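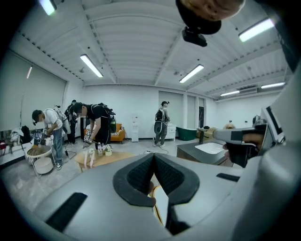
What Makes a Big White Room So Bright?

By Adjoa Amegashie
Apr 10, 2022
775 shares - 4 comments

Look up! If you're in a classroom, a library, a workshop or a doctor's waiting room, there's a pretty good chance you'll see long thin lights on the ceiling. I've been a little bit in love with those lights ever since second grade, when I was supposed to be doing my spelling and was staring at the ceiling instead (sorry, teacher). They're called fluorescent lights. You say it "floor-ESS-ent", and the spelling is awful, so don't feel bad if you have to check it every time. I still do.

So how does a glass tube light up a whole room?

What's inside the tube

A fluorescent tube is mostly full of gas, and there's only a tiny amount of it. There's also a teeny drop of a metal called mercury. Mercury is a strange metal. Most metals are hard at room temperature, but mercury is a silvery liquid, and inside the lamp a bit of it floats around as a vapor, the way water can float around as steam.

When you flip the switch, electricity zips through the gas from one end of the tube to the other. Think of a hallway full of kids at recess, with one kid running down the middle and bumping into everybody. The bumps give the mercury atoms extra energy. Atoms can't hold on to extra energy for long, so they let it go again as light.

But there's a catch! Most of that light is ultraviolet, and your eyes can't see it at all. If the tube were made of plain glass and nothing else, you'd have a very disappointing lamp.

The white powder trick

Have you ever noticed that the tube looks white even when it's switched off? The inside of the glass has a thin coat of powder called a phosphor ("FOSS-for"). The invisible ultraviolet light hits the powder, the powder soaks it up, and then the powder glows with light we CAN see. When something takes in one kind of light and gives out another kind right away, we say it fluoresces. There's your long word again.

Highlighter pens do this too, and it's why they look almost too bright to be real. My niece Dede drew a dragon in yellow highlighter in March and it's still on my fridge, glowing away at me every breakfast.

Why so many of them?

At home you may have one lamp in the middle of the ceiling. Stand under it and hold your hand over a piece of paper. You'll get one dark shadow. That's annoying if you're trying to draw or fix something, because the shadow is always right where you're working.

In a big room the lights are usually spread out. Light comes at your hand from lots of directions, and every lamp fills in a bit of the shadow the other lamps made. The shadows go soft and pale, and sometimes you have to hunt for them. Long lamps help with this as well, since the light comes from the whole length of the tube and a small bulb shines from just one little spot.

White walls are doing half the job

Here comes my favorite part. When light lands on a white wall or a white ceiling, most of it bounces back off and keeps traveling around the room. When it lands on something black, most of it gets soaked up and turns into a tiny bit of warmth. So a white ceiling works like an extra helper for the lamps. Paint that same room dark blue and you'd need a lot more light to read your book in it!

A ceiling doesn't have to be flat, either. Some have beams running across, or ribs like corduroy pants. The ribs catch the light on one side more than the other, which is how you can tell they're there even when everything is painted the same color.

And then there are the blinds

If sunlight is free, why would anyone cover the windows? I used to wonder about this a lot. The trouble is that the sun won't stay put. In the morning it's in your eyes, and later on there's a bright stripe across the table and everything else looks dim next to it. That too-bright feeling is called glare, and it makes you squint.

A roller blind is a long piece of cloth wound around a tube at the top of the window. Pull it down and it blocks some of the light, or nearly all of it if the cloth is thick. It also keeps out some of the sun's heat - handy in summer, when the air conditioner is already working hard up on the wall.

Try it yourself: the paper ceiling

You'll need a flashlight, 2 sheets of paper (one white, one black) and a room you can make fairly dark.

Turn off the lights and pull the blinds or curtains. Stand close to a wall, hold the white paper beside it and shine the flashlight at the paper, so the light bounces toward the wall. See how the wall gets a soft glow? Now swap in the black paper and do it again. The glow nearly vanishes. Same flashlight, same you!

Next, try a sheet of red paper, or green if that's what you've got. The wall should pick up a bit of the color. Please don't shine the flashlight in anyone's eyes, including the cat's.

Something to be careful about

Never play with a fluorescent tube, even an old one that doesn't work anymore. The glass is thin and the mercury inside is bad for you. If one breaks, leave the room and get a grown-up. Used tubes shouldn't go in the regular trash either, and a grown-up can find out where to take them.

Are they going away?

Little by little, yes. Lots of buildings are changing over to LED lights, which use less electricity and don't have mercury in them. Some LEDs are even made in the same long tube shape, so they fit where the old ones used to be. From the floor it can be really hard to tell which kind you're looking at. I get it wrong all the time.

If you hear a faint buzz, or a lamp blinks a few times before it comes on, it might be one of the older fluorescent ones. Next time you're somewhere with a big bright ceiling, have a listen and take a guess, then ask someone who works there if you were right.

775 shares
4 comments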